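Clerano wants the restaurant table to be the classroom

14 comments | 52 shares

Marisol Alvarado had used three hand-held grippers before she bought the one from Clerano. The first was too heavy to hold for a full shift. The second lost its calibration whenever somebody bumped it. The third came from a supplier that stopped answering email.

"I wasn't looking for anything clever," she says. "I wanted something I could hand to a new person at nine in the morning and have usable recordings by lunch."

Alvarado runs field collection at Mimia, a small company that records everyday handling tasks and sells the data to teams training robot arms. Her people work in kitchens, offices and restaurants. Clerano's kit, a gripper with a camera mounted on it plus the recording software, has been in their bags since August.

The part she talks about most is the finger pads. They are ribbed and soft, and they fold a little around whatever they close on. Her crew's earlier tool had flat rubber pads, and anything round tended to turn in the grip.

"With bottles you'd get the pick, and then it would start to rotate," she says. "You can't always see that while you're doing it. You find it later when you're going through the files."

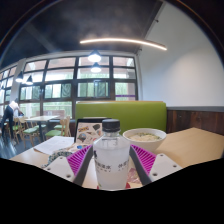 She still has complaints. The ribs collect crumbs and sauce, and cleaning between them takes a brush. Clerano sells replacement pads in sets of 2, and Alvarado thinks a spare set should come in the box. She also found the trigger stiff for people with small hands. One of her best operators switched back to the old tool for a week before she got used to it.

Wilson Taipe, who handles customer support and most of the testing at Clerano, has heard all of this before.

"The trigger spring is the most common request we get," he says. "There's a lighter one now. If you bought the early version, write to us and we'll mail it. You need one screwdriver and a bit of patience."

The pads are a harder question. Taipe says the team tried a smoother version that wiped clean in seconds, and testers disliked it. "It slid on cups. We went back to the ribs."

The kit costs 300 dollars a month on a lease, software included. Mimia leases four. Alvarado says the price is fair for a company her size, though she would rather buy them outright, and Clerano doesn't offer that yet. Taipe would only say that a purchase option is being discussed.

Restaurants are where the kit gets its hardest use. Alvarado likes them for the mix of shapes, and for the light, which changes all day long. Her operators ask for a table, spread out whatever the job sheet calls for and work through it. A normal session is 100 recordings. Her record for one day with one kit is 227, and she doesn't recommend it.

"Your wrist knows about it the next morning," she says. "I cap people well under that now."

What she asks from operators is variety. They are told to come at an object from different sides and to leave other things standing near it. A cleared surface makes for easy recordings that don't teach the arm much.

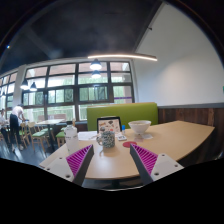 "People tidy up without thinking," Alvarado says. "I tell them to leave the papers alone. If the cup handle is facing the wrong way, good, leave it there and work out how you'd reach for it."

The wide lens helps with this. It takes in a lot of the room as well as the fingers, so the software has plenty to use when it works out where the gripper is moving. Plain walls give it trouble. Alvarado lost most of a Tuesday in a white corridor before Taipe told her to turn her people toward windows or furniture.

"That should be on page one of the manual," she says. Taipe says it's on page six.

Before signing the lease, Mimia also tried a rival kit from Kohlhase. Alvarado calls it better made and slower to set up. It needed a marker board at every new location, and her crew sometimes covers three places in a day. For a lab that stays put, she says, she might choose differently.

Her next job is Fumdale, a project that covers packing and unpacking grocery bags. It will mean thin plastic, and she isn't sure how the pads will do with it. Taipe has asked her to send him the bad recordings along with the good ones.

"He'll get plenty," she says.

Share this story | 14 comments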